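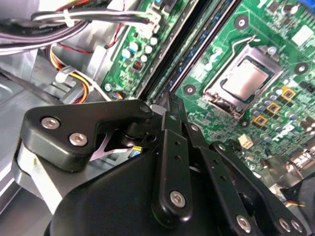 A robot gripper inside a desktop computer, near the memory slots.

How does a robot find a part?

A camera picture is a grid of numbers. Software called perception looks for shapes in the grid, such as long slots. A second program, the planner, works out a path that keeps the fingers off the wires. A third, control, turns the path into motor commands.

Comments
Stosby: Does it use 2 programs at once?
Sarmiento: My class liked the grid bit.

Related
How motors turn
What is a sensor?

© Ultemora, Prulldale | Back to top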